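Badix Hand-Held Gripper - Demonstration Mornings at Bredosdale

Home > Handling > Hand-held tools > Badix

Product code: 2802
Price: £416 (demonstration visit free of charge)
Availability: made to order at our Bredosdale workshop

If you have been reading up on teaching robots by hand and would like to get hold of the tool itself before you spend any money, do come and see us. We open the workshop every Monday morning from half past nine, the kettle goes on early, and you are welcome to stay as long as you like (within reason - we do have to lock up for lunch).

The Badix is the two-fingered gripper we build for people who want to show a robot arm how a job is done by doing it themselves. You hold it, you pick things up and put them down again, and the camera on the tool records what the fingers were up to. Later on the recordings go to the arm, which in our case is the Callach bench arm that stands by the window and gets most of the attention from visiting children.

What happens on the morning

We start with a short talk, which has been known to run over, and then everybody gets a turn. You will practise the approach first, with the fingers open over a bare worktop, and getting that part slow and steady makes a great difference to everything that follows. After that we move on to cups, sponges, folded cloths and whatever you have brought from home or work. Please do bring something! A bakery once came with a tray of rolls and we learned a good deal from it, and ate rather well too.

The Callach demonstration is at eleven. It works from recordings made the week before, so you may see it fumble now and then, and we are happy to talk about why.

In the box

Badix gripper with both fingers fitted
Spare pair of finger pads
Matlala carry case
Printed handbook, 49 pages
Hex key and a small bag of screws

Replacement finger pads are £59 a pair and can be collected on the day if you let us know beforehand. Parking is behind the building, and the side door is the one without a step.

What visitors have told us 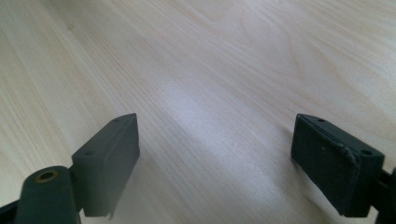
My wrist was tired after twenty minutes, so I would tell anyone coming along to sit down for the practice and swap hands if they can. I liked that we were allowed to get it wrong for a while before anyone stepped in. The talk was long but I did follow it, and I've put my name down for another Monday with a box of our own parts to try. - posted by a visitor, March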